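Part-Time Home Organizer, Drinetwood Area

Nurnico is hiring two part-time organizers for our household sorting service. We go into people's homes, mostly bedrooms and closets, and help them get small belongings off the bed and into boxes they can find again. The job is hands-on and the pace is steady.

What the work looks like

Most visits start with a box and a bed. You spread out what has piled up, group it with the client, and pack what is staying. We use the boxes people already have whenever they are sound. A printed box with no lid is fine for a drawer or shelf.
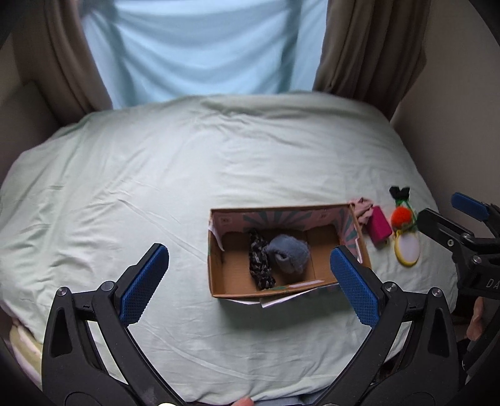

What you would be sorting

Expect small mixed items. One bed can have a zippered pouch, a packet of wet wipes, a sock, a fluffy orange pom-pom and a pink toy on it, and every one of them needs a place. You ask before you throw anything out.
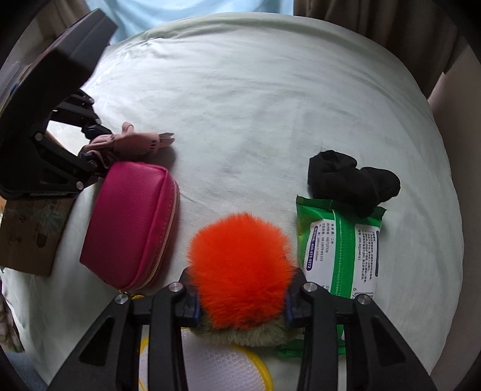 Clients decide what goes and what stays. Your part is to keep things moving and to label the box when it is full. We do not do deep cleaning, furniture moving or repairs.

Requirements

Able to stand and bend for a full visit
Comfortable in other people's bedrooms
Neat handwriting for labels
Own transportation to Drinetwood and Lowther

Experience is welcome but not required. New hires go on 5 paid visits with Peninah Waweru before working alone.

Pay and hours

Pay is $505 a week for three weekdays. There is no evening work.

How to apply

Send a short letter and the names of 2 references to Ruby-Lee Ellery, Nurnico, 238 Skerker Street, by Friday, October 11, 2024. Please say which days you can work.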